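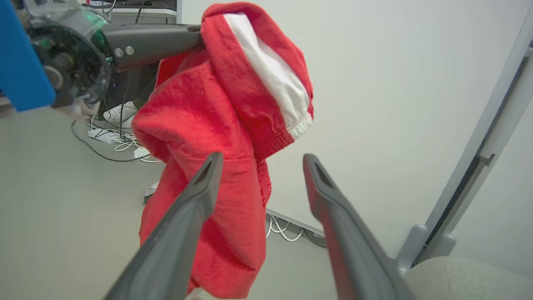
나는 한국어로 편지를 쓸 때 첫 줄에서 언제나 오래 멈춥니다. 상대방을 무엇이라고 불러야 하는지 모르기 때문입니다. 한국에 와서 산 지 여러 해가 되었고 한국어로 일도 하지만, 이 문제는 아직 해결하지 못했습니다.

내 모어인 아랍어에서는 사람을 이름으로 부르는 일이 어렵지 않습니다. 나이가 많은 분에게는 앞에 한 단어를 붙이면 되고, 친해지면 그 단어를 떼도 됩니다. 나중에 배운 독일어에는 두 가지 '너'가 있습니다. 함부르크에서 같이 일한 말테 뵈트허 씨는 석 달 동안 나를 존칭으로 부르다가 어느 날 점심을 먹으면서 이제 말을 놓자고 했습니다. 그날부터 우리는 서로 똑같이 말을 놓았습니다. 나는 이 '똑같이'라는 점이 마음에 들었습니다.

한국어는 다릅니다. 한국어에도 '너'와 '당신'이 있다고 교과서에서 배웠습니다. 그러나 교과서는 '당신'을 실제로 쓰면 어떤 일이 생기는지를 충분히 가르쳐 주지 않았습니다. 나는 처음 살던 집의 주인 아주머니에게 "당신의 친절에 감사드립니다"라고 쪽지를 썼습니다. 사전을 세 번 확인하고 쓴 문장이었습니다. 아주머니는 쪽지를 읽고 웃으셨지만, 다음 날 나에게 "그냥 이모라고 해"라고 하셨습니다. 나에게는 진짜 이모가 세 분 계십니다. 그래서 그 말을 입 밖에 내기까지 시간이 꽤 걸렸습니다.

이모, 언니, 사장님, 선생님, 어머님. 한국 사람은 남을 부를 때 이름을 쓰는 대신 자리를 씁니다. 이 점을 차갑다고 말하는 외국인 친구들이 있습니다. 부슈라 만수르는 자기 이름을 일 년 동안 한 번도 듣지 못했다고 나에게 불평했습니다. 회사에서는 '대리님'이고, 아이의 유치원에서는 '유나 어머니'였습니다. 이름이 예쁜 사람이라서 더 억울했을 것입니다. 나는 그 불평을 이해합니다. 그런데 완전히 동의하지는 않습니다.
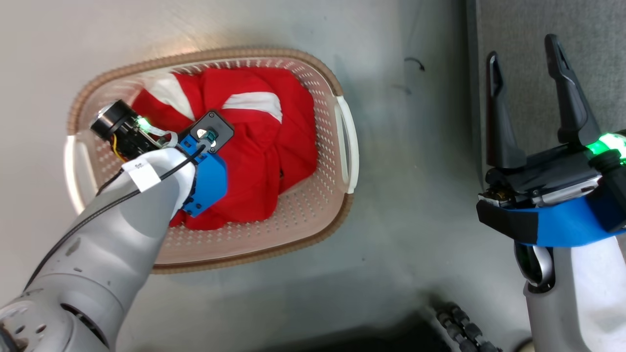

그렇다면 모르는 사람을 부를 때 제일 안전한 말은 무엇입니까?

내 경험으로는 '저기요'입니다. 이 말에는 나이도 없고 직업도 없고 결혼 여부도 없습니다. 식당에서도 버스에서도 쓸 수 있고, 화를 낸 사람을 아직 만나지 못했습니다. 다만 두 번째 만남부터는 쓸 수 없습니다. 이미 아는 사람에게 '저기요'라고 하면, 그 사람을 다시 모르는 사람으로 만드는 것 같기 때문입니다.

내가 부슈라의 의견에 반만 동의하는 까닭은 이렇습니다. 자리로 부르는 말은 사람을 가두기도 하지만, 자리를 하나 내어 주기도 합니다. 내가 번역 일을 시작했을 때 출판사 사람들은 첫날부터 나를 '선생님'이라고 불렀습니다. 나는 그때 아무것도 가르친 적이 없었고, 번역한 책도 한 권 없었습니다. 그 말을 듣고 부끄러워서 집에 가서 원고를 다시 고쳤습니다. 이름으로 불렸다면 아마 그대로 보냈을 것입니다.

물론 나쁜 경우도 있습니다. 시장에서 어떤 상인이 내 친구 네스마 압델 하미드에게 '아줌마'라고 했습니다. 네스마는 그 단어의 뜻을 정확히 알고 있었지만, 그 단어의 온도는 몰랐습니다. 그래서 기쁘게 "네, 아줌마입니다" 하고 대답했습니다. 옆에 있던 할머니가 대신 화를 내 주셨습니다. 집에 돌아와서 우리는 이 일을 두고 오래 이야기했습니다. 같은 단어가 어떤 입에서는 정답고 어떤 입에서는 무례하다면, 외국인은 그것을 어디에서 배워야 합니까? 나는 아직도 사전에서 배울 수 있다고 생각하지 않습니다.
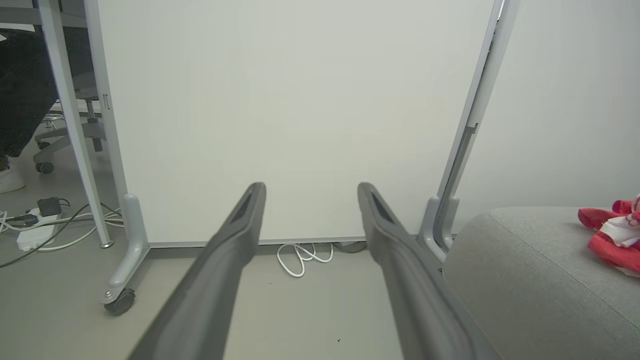
한국어 교실에서 호칭을 가르치는 방법도 나는 조금 바꾸었으면 합니다. 보통은 가족 관계를 나무 모양으로 그리고, 학생들은 큰아버지와 작은아버지, 고모와 이모를 외웁니다. 나도 그렇게 외웠고 시험도 잘 보았습니다. 하지만 그 나무 어디에도 식당의 이모는 없었습니다. 차라리 아무 글씨도 없는 하얀 칠판을 앞에 두고, 학생들이 지난 한 주 동안 실제로 들은 호칭을 하나씩 적게 하면 좋겠습니다. 누가 말했는지, 어디에서 들었는지, 기분이 어땠는지도 옆에 적습니다. 그러면 나무와는 아주 다른 그림이 나올 것입니다. 틀린 호칭도 지우지 않고 그대로 두어야 합니다.

요즘 한국의 젊은 회사들은 모두를 '님'으로 통일하거나 영어 이름을 쓴다고 합니다. 도아 케타니 씨가 다니는 회사도 지난 8월부터 그렇게 합니다. 도아 씨는 편해졌다고 했습니다. 그러면서도 퇴근 후 술자리에서는 사람들이 몰래 '형'과 '언니'로 돌아간다고 했습니다. 규칙은 하루에 바꿀 수 있지만 입은 그렇게 빨리 바뀌지 않는가 봅니다. 나는 이 변화에 찬성하는 쪽입니다. 그래도 '이모'라는 말까지 없어진다면 섭섭할 것입니다.

첫 집의 주인 아주머니는 지금 다른 도시에 사십니다. 지난주에 나는 그분께 편지를 썼습니다. 첫 줄에 '이모님께'라고 쓰고, '님'을 지웠다가, 다시 썼습니다. 어느 쪽이 맞는지 아시는 분은 알려 주시기 바랍니다.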